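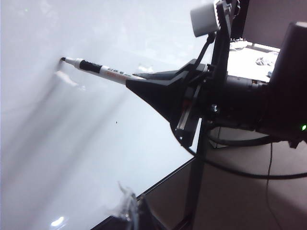 # Harkusis whiteboard, with Poten marker

The Harkusis is a plain white board with a glossy writing surface and a black frame. It is sold by Cinelura for workrooms, classrooms and offices where the board gets written on every day and wiped every evening. Each one comes with a Poten marker: white barrel, black ink, black grip band near the tip.

Width is 100 cm. It can be hung on a wall or laid flat on a table, and the Sebastian stand is available for rooms where neither will do. The stand is ordered separately.

## Writing surface

The surface is smooth and hard, with a high gloss. Ink sits on top and dries there. A gloss board wipes more easily than a matt one and needs less pressure from the pen, but it reflects lamps and windows. If the board is going opposite a window, hang it on the side wall or fit a blind. Under ceiling spotlights, expect a bright spot or two, and tilt the board slightly if they fall where people need to read.

We don't recommend the Harkusis as a projection screen. The reflection from the lamp is uncomfortable for anyone sitting in the middle of the room. Cinelura has a matt board for that purpose, listed under Projection.

The board is rated for 2,000 full wipes with a dry cloth before the gloss begins to dull. Abrasive pads and scouring powder will bring that figure down very quickly and are not covered by the guarantee.

## The Poten marker

The Poten is a dry-wipe pen for everyday writing. Hold it by the grip band and let the side of the tip do the work. Pushing straight down with force flattens the tip, after which the lines come out thick and uneven. A flattened tip can't be mended, though the pen will still do for headings and underlining.

Store pens flat. A pen kept upright with the tip uppermost will look empty long before it is, and laying it down overnight usually brings it back. Put the cap on until it clicks. With the cap left off, the tip dries out in an afternoon in a warm room.

Please check the pen before it touches the board. Permanent markers look much the same at a glance and we get more letters about this than anything else. If it does happen, go over the permanent line with a dry-wipe pen, wait a few seconds and wipe both off together. It may take several goes.

Spare Potens are sold in packs of 4. Schools can order a box of 100. Black only at present — the blue is out of stock until the new batch arrives.

## Before first use

The board is delivered with a thin clear film over the writing surface. Peel it from one corner, slowly, keeping it low against the board. Ink on the film looks normal and then won't wipe cleanly, so a board that smears badly on its first day very often still has its film on.

Once the film is off, wipe the surface with a soft cloth dampened with plain water and let it dry. Try the pen in a corner. A short line and a wipe is enough to show that everything is as it should be.

## Cleaning

Wipe with a dry cloth at the end of each day. Any soft cotton cloth will do, and an old tea towel is as good as the cloths we sell. Shake it out now and then and wash it when it has gone grey, as a loaded cloth moves old ink about and leaves a haze.

Grey smudges are the usual complaint with any glossy board. They come from three places:

- ink wiped before it has dried
- a dirty cloth or felt block
- a greasy patch left by hands, which holds on to ink dust

For the first, wait a moment longer before wiping. For the second, change the cloth. A greasy patch needs warm water with a drop of washing-up liquid, followed by clean water and a dry cloth. Don't skip the clean water. Soap left on the surface makes the ink bead up and skip.

Small dark specks that won't wipe off are normally dried ink from a worn tip. A fingernail through the cloth will lift them. Don't use a blade.

Writing that has been left up for weeks can be cleared with whiteboard spray. Spray the cloth and not the board, so that nothing runs down behind the frame.

## Hanging and placing

The fixings in the box are for brick and block walls. Plasterboard needs different plugs, which any hardware shop will have. Two people should lift the board into place, and the lower edge should be checked with a spirit level before the last screws are tightened.

For use on a table, put a folded cloth under each corner. It stops the board sliding when someone leans on it to write, and it protects the table from the frame. A board lying flat collects dust and crumbs, so wipe it before writing as well as after. Grit under a pen tip will scratch.

The Sebastian stand takes the board upright or at a slope. On tiled floors, check that all the feet are resting properly, as one foot in a grout line is enough to make the board rock. Keep extension leads and other cables clear of the feet. The stand is not meant to be moved with the board on it.

## Where people use it

Most of ours go to schools and small offices. We also supply workshops and test rooms, where the board is used for job lists, measurements and rough drawings, and where it tends to be handled more roughly. The black frame hides knocks reasonably well. The writing surface does not, so keep tools off it.

Renato Gatchalian, who looks after board orders at Cinelura, can advise on fitting and on larger quantities. Write to him through the contact form and put "Harkusis" in the subject line. It helps if you say what the wall is made of and whether the board is to be fixed or free-standing.

## In the box

- Harkusis whiteboard, 100 cm wide
- Poten marker, black
- wall fixings for brick and block
- fitting sheet with drilling marks

A cloth is not included. Neither is a pen tray, though the narrow tray from our smaller boards clips on to the lower edge and can be ordered as a spare part.

## Delivery and returns

The board is sent flat between two sheets of card. Please open it while the driver is still there if you can, and look at the corners first. Damage in transit has to be reported before the board is fixed to a wall.

Unused boards can be returned within 14 days with the film still on. We can't take back a board once it has been written on, unless there is a fault in the surface. Keep the card until you are sure, because a board sent back without it rarely arrives in one piece.

Page updated Jul 31, 2020. The fitting sheet has been redrawn since the earlier version and the drilling marks are now shown at full size.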